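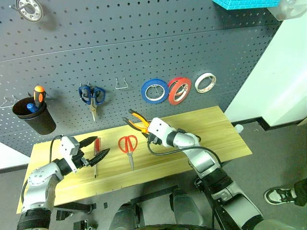
Cuditlow Tool Loans

README for the loan records of the Cuditlow tool library
Last updated 8/8/05

What you get

Every loan the Cuditlow tool library wrote down on its paper cards, typed up into plain comma-separated files that open in any spreadsheet. There are 3730 loans in the main file. Each one is a person walking in with a job to do and walking out with something to do it with, and I have had a wonderful time reading them. If you like old ledgers, repair work, or just the question of what people really borrow when they can borrow anything on the shelf, I think you will too.

The library lent from two places. Sorkby is the older one, in the former feed store by the rail crossing. Mugo is the smaller one on the other side of town, which opened later and took over most of the garden tools. The two kept separate cards with slightly different layouts, and a lot of the work here was getting them to sit in the same table without losing anything.

Files

loans.csv - one row per loan, both places together
items.csv - one row per item that could be borrowed
kinds.csv - the 91 kinds of tool, with the spelling I settled on and every other spelling I found
notes.csv - the remarks written on the backs of cards, typed as they stand
changes.txt - what changed between versions
README.txt - this file

All files are plain text. The first line of each csv holds the column names. Fields with a comma in them have double quotes around them. Empty means empty: I did not use zeros or dashes for missing values, and please don't put them back in if you send me a corrected copy!

Columns in loans.csv

loan_id - a number I gave out while typing. It follows the order of the card boxes, which is mostly but not entirely the order of the loans.
item_id - matches items.csv.
place - S for Sorkby, M for Mugo.
out - date the item went out.
due - date it was meant to come back. Mugo cards have no due date at all, so this column is empty for every M row.
back - date it came back.
borrower - a code. See the privacy section.
job - what the borrower said it was for, where the card has it.
fee - in dollars. Only the big items had a fee, things like the tile saw and the post hole digger.
condition - G, W or B for good, worn or broken, as marked on return.
card_ok - Y if I could read everything, N if I had to guess at any part.

Columns in items.csv

item_id - painted on the tool itself, so these are the library's numbers and not mine.
kind - matches kinds.csv.
place - where the item lived when the cards ended. Plenty of them moved.
bought - date bought or given, if known.
source - bought, given, or found. "Found" is the library's own word, and I have left it alone.
remarks - anything else written on the item's own sheet.

About the job column

This is the best part of the whole set. Sorkby cards had a line at the bottom that just said "For:" and people filled it in any way they liked. Some wrote one word. Some wrote a small letter. You get "gate", "the gate again", "same gate", and then, months on, "new gate". You get a pipe wrench borrowed for a pipe and a pipe wrench borrowed "to win an argument". I typed all of it exactly, spelling included, apart from names and street numbers.

I thought hard about sorting the jobs into groups and decided against it. My first try had a group for plumbing, a group for fences, a group for furniture and so on, and almost half of what I cared about ended up under "other". So the column is raw text. If you come up with a good set of groups I would love to see it, and I'll happily put it in as a separate file with your name on it.

Mugo cards had no "For:" line until the second printing. A few people wrote the job in the margin anyway.

How it was typed

I did the typing over one winter, a box at a time, with the cards on my left and a ruler to hold the line. January was nearly all Mugo. Each box was typed once straight through, left for a while, and then checked against the cards from back to front. Going backward is slow and a bit silly but it works great, as you stop reading along with the story and see the letters.

After that the files went through Prunier, a small set of scripts I wrote for this job. Prunier looks for dates that can't be right (back before out, the thirty-first of a short month), item numbers that don't match anything in items.csv, and tools that seem to be out on two loans at once. It fixes nothing by itself. It prints a list, and then I go back to the box and look.

To see how well all that had worked, I pulled 100 cards by drawing numbers out of a coffee can and typed them fresh without looking at the file. I compared the two by hand, fixed what differed, and wrote each difference up in changes.txt. Most were in the job column, where handwriting is at its worst. The dates came out beautifully.

Known problems

One Sorkby box got damp at some point before I had it, and the ink on 33 cards has run badly. I typed what I could. These all have card_ok set to N, and for most of them the back date is empty. Leave them out if you are working out how long loans lasted.

The condition marks are not the same thing in the two places. Sorkby marked a tool W if it had any wear on it. Mugo seems to have kept W for tools that needed work before the next loan. Please don't compare the two directly.

"Drill" on an early card can mean a hand drill or an electric one. Where the item number is readable you can tell from items.csv. Where it isn't, the kind is set to "drill, not known".

Sets are a headache. A socket set is one item at Sorkby, but Mugo numbered some sockets one by one, and then stopped. I have kept each place's way of doing it. This makes Mugo look very fond of sockets.

Renewals were written as a new loan on some cards and as a crossed-out date on others. If the same borrower has the same item going out on the day it came back, treat that as one long loan. Prunier can join them for you with the join option, which is off by default.

Some loans have no back date on a perfectly dry, clear card. It could mean the tool never came back, or that it came back on a busy day. The cards don't say and I haven't tried to decide.

Privacy

The cards had full names, and often a phone number. None of that is in these files. Each borrower has a code made of a letter and four digits, given out at random, and the list that links codes to names was never saved to disk. The same person has the same code at both places as far as I could match them, though a change of last name would have thrown me off.

In the job column I replaced names of people with [name] and house numbers with [number]. Names of dogs are still in. If you spot something I should have taken out, write to me and I'll put up a new version right away.

Good uses

Seasons are lovely in this data. Put the loans of any garden tool on a chart by month and you can watch spring arrive. It is also a nice, friendly set for teaching: small enough to open on an old machine, messy enough to be interesting, and full of dates to practice on. I'd be thrilled to see somebody follow a single tool through its whole life. Try the long level with the chipped end, item 91 at Sorkby, which went to more houses than I have ever been in.

Not so good uses

These loans are from one town. They don't tell you what people in general own or need, only what the folks of Cuditlow didn't have at home that week. They also say nothing about visits where the tool was already out and the person left with nothing, and I suspect there were plenty of those for the tile saw.

Using the files

Free for any use, including teaching and print. Please say they came from the Cuditlow Tool Loans and give the date at the top of this README so people know which version you had. If you change the files, say so.

Corrections are very welcome - a loan_id and a line saying what looks wrong is plenty. Please send them as plain text. Scans of a few cards are available if you want to argue with me about a word, and I hope you do. There is one on loan 3730, the last in the box, that I have read as "hinge", "binge" and "fringe" on different days. It is down as "hinge" for now.

Still to do

Type the Mugo repair book
Match item numbers painted over after the move
Add the fee list from inside the Sorkby door
Get Prunier to stop complaining about leap years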